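Skondus fan box, series two

Back in stock from September, 240 boxes only. Signed cast card from the Jeltarska soap, plus the soundtrack CD and a fold-out poster of the wedding episode. Yes, the one with Yatsenko walking out.

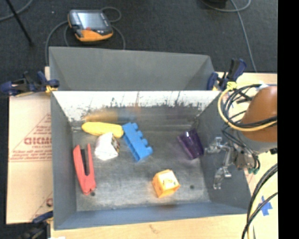
Cards signed by Wyn Pritchard went in a day last time so dont hang about. One per household. Poster comes rolled, not folded flat. Pre-orders open 9am, fan club members an hour earlier. Purkotora box set sold seperately, 257 left.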